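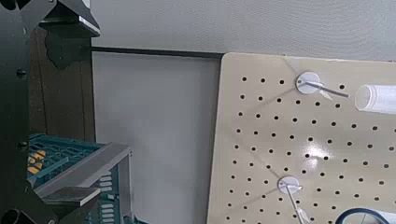 A teal-green crate with a few orange items inside.

The fruit and veg co-op at Nulside has 168 member households and no shopfront. Orders close at noon, boxes are packed by five, and whatever is left over goes on a trestle by the door at cost.

Homa Sharifi started it with four neighbours after the last greengrocer in town shut. The nearest supermarket was a 40-minute drive, and she was tired of paying for petrol as well as pumpkins. Members now pay $7 a month and work one packing shift a season.

Most of the produce comes from two growers in the Wiltarholm valley. Abilio Collado supplies citrus, stone fruit and, in a good May, more mandarins than the co-op can move. "They don't ask me for perfect," he says. "A supermarket knocks back a quarter of my crop for colour. These people want to know if it tastes all right."

Prices are not always lower. Potatoes and onions often cost more than they do at the big chains -- greens and herbs usually cost a good deal less. Setareh Pakzad, who keeps the order sheet, says members grumble about the onions every winter and buy them anyway.

The waiting list has grown to 31 households. A second packing shift is planned for spring, provided Collado can find another driver for the valley run.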